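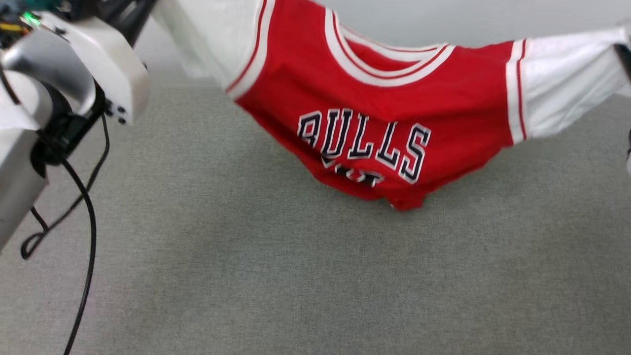
A red Bulls jersey, stretched sideways, above the gray carpet.

Folding and Storing Jerseys: Your Questions
Last updated December 28, 2025

Do I really have to fold it? Can't it go on a hanger?
It can, and plenty of people do. A heavy knit will slowly develop shoulders like a disappointed scarecrow, though, so use a wide padded hanger or fold it. Wire hangers are for dry cleaners and car thieves.

Front side in or front side out?
Out, if the lettering is printed. Put the crease above or below the team name, never through the middle of a letter. If you have a big number under a big name, you will run out of safe places quickly. Pick the gap between the two and live with it.

What about a jersey with sleeves?
Bring each sleeve straight across the back before you fold the sides in. Holding the shirt up by both sleeves to shake it out is fine for a second or two – the middle sags, you get to admire the team name, and then it should go down on something flat.

Do I need a table?
No. A bed will do, and so will a sofa cushion, if the cat can be persuaded.
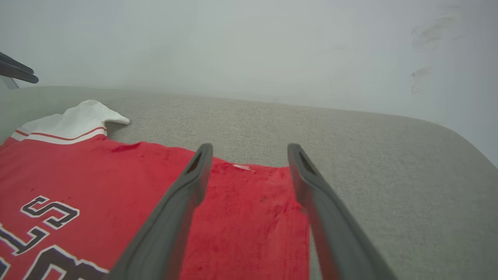
Smooth from the collar down to the hem with your palms and turn the collar the right way up before you start. A collar folded under on day one is a collar folded under in June, when you finally want to wear the thing.

How do I find the front when the whole shirt is one color?
Look for the tag. On some shirts it's inside the neck and on others it's down by the hem, where it can scratch you in private.

Is the Lestard folding board worth it?
If you own 19 jerseys, yes. If you own 4, you own a cereal box, which is the same thing with a better picture on it.

How many fit in one Gomico bin?
Around 55, according to a reader who has clearly made some choices. We stop when the lid needs a knee.

Mine came out of storage with creases. Did I ruin it?
Probably not. Hang it in the bathroom during a shower, then smooth it by hand. Keep the iron off the lettering, even if you are very good at ironing.

Can I put tissue paper between the folds?
Yes, plain and acid-free. Newspaper comes off on white trim, and then your collar carries last year's box scores.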